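Subject: Re: [closent-club] Are we doing the cloth task or not?

On 3rd February the Olszewski bench wrote:
> The left arm drops it on every second try. Could we
> swap the cloth for a block? Merker is in three weeks.

No blocks. The rules say fabric, and fabric is worth 800 points – a block gets you pity.

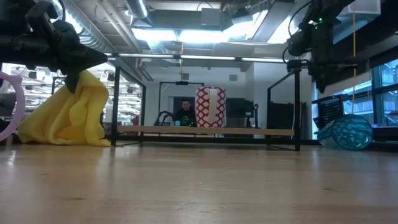
Try closing slower before you touch the lift height. I had mine at 670 in January and it mostly behaved. Logs to the list, please, but not all 3,634 lines again.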